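Features | Home & Work

Room for a Desk: How the Household Workspace Found Its Way Into the Kitchen

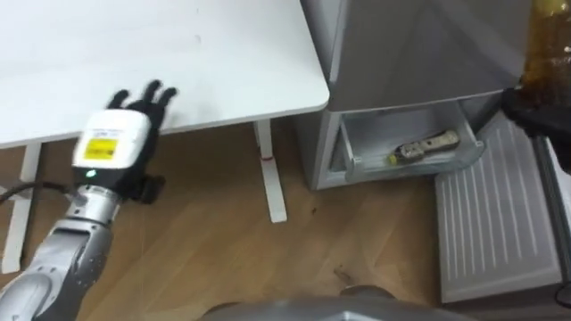
A white desk with a rounded front corner, beside a silver refrigerator.

For most of the last century, the desk had a settled place in the American home. It stood in a study, if the house had one, or in a corner of the living room with a lamp and a drawer for stamps. Bills were paid there. Letters were written there, and the insurance papers were kept in the bottom drawer. The kitchen had its own furniture and its own hours, and the two rooms did not often compete.

That arrangement has been loosening for a long time. Household paperwork moved to the kitchen table well before the laptop did. School forms were signed at breakfast, and the telephone, when it was still fixed to a wall, was very often fixed to the kitchen wall, with a pad and pencil beside it. Builders responded by adding a low stretch of counter with a chair tucked under it, usually at the end of a run of cabinets. Many homeowners remember it mainly as the place where the mail piled up.

The built-in kitchen desk fell out of favor, and a good number were torn out in remodeling. What has returned in its place is a simpler object: a plain, freestanding desk, set wherever the kitchen can spare the wall.

The housing survey carried out by the Furnivby Institute, an independent body concerned with the use of space in small dwellings, offers one of the more careful accounts of this change. The Institute visited 300 households in the river town of Ollden and the neighboring district of Skeltanthorpe, and recorded where adults did their paid work, their household accounts and their reading. Almost 27 percent of the households kept a desk in the kitchen or in a room open to it. Most of these desks were not bought for the kitchen. They had come from bedrooms, from closed offices and from relatives.

The reasons given were practical. In the older houses of Ollden, the kitchen is often the warmest room and the one with the best daylight. In Skeltanthorpe, where apartments are newer and smaller, the kitchen may be the only room with a clear length of wall. Respondents also spoke of company. A parent working at a desk near the stove can keep an eye on dinner and answer a question about fractions.

There are costs to the arrangement, and the Institute's report does not pass over them. The kitchen is a noisy room. Refrigerators hum, dishwashers drain, and cabinet doors close loudly on the hour when calls are most likely to be taken. Steam and grease travel farther than most people suppose, and paper kept within reach of a stove will show it before long. Several households reported that the desk had become a second counter within weeks of its arrival, and that groceries were set down on it by habit.

Placement accounts for much of the difference between a desk that is used and one that is merely passed. The survey's authors recommend a minimum distance of five feet from the cooktop and a position outside the path between the sink and the refrigerator. Where the desk must stand near a large appliance, they advise leaving enough room for the appliance door to open fully while a person is seated. This is a modest point, but it was the most common complaint among those who had given up on the arrangement.

The shape of the furniture matters as well. Square corners at hip height are a nuisance in a room where people turn quickly with their hands full, and designers of smaller desks have increasingly favored a softened edge. The firm of Pană, which began as a maker of school furniture, has produced a narrow desk for household use on this principle. The top is finished to be wiped down like a counter, and the single drawer is shallow enough to discourage the storage of anything that does not belong in it. The firm's catalog describes the piece as suitable for any room, and does not mention kitchens at all.

Storage remains the unresolved question. The older built-in desk came with cubbyholes and a file drawer. The freestanding desk usually has neither, and the papers of a household have to go somewhere. Some families in the survey kept a lidded box on a nearby shelf. Others used a cabinet that had once held serving dishes. A smaller group had moved nearly all of their records onto a computer, although most of these still kept a folder for birth certificates, car titles and tax returns, and were not always certain which room it was in.

Lighting is more easily dealt with. Ceiling fixtures in kitchens tend to be placed for cooking, and a person seated at a desk against the wall will often work in his or her own shadow. A small lamp corrects this at little expense. The Institute also notes that outlets in kitchens are generally set above counter height, so that a cord must run down the wall to reach a desk. Where an electrician is already in the house for other work, a lower outlet is worth requesting.

Local authorities have begun to take an interest. The housing office in Skeltanthorpe opened a consultation in March on whether plans for new apartments should show a place for a desk, as they already show a place for a bed and a dining table. The draft guidance suggests a clear wall in either the kitchen or the main living space, with daylight from one side. It stops short of making this a requirement. Builders have objected that wall space is scarce as it is, and tenants' groups have replied that people are working at home whether or not the plans allow for it.

In Ollden, where there is little new construction, the matter has been taken up by the public library. Its Thursday evening series on the older house now includes two sessions on fitting a workspace into existing rooms. Those attending are asked to bring a floor plan, drawn by hand if necessary, with the doors and windows marked. The sessions are free of charge, and plans may be left at the front desk for comment by residents unable to attend.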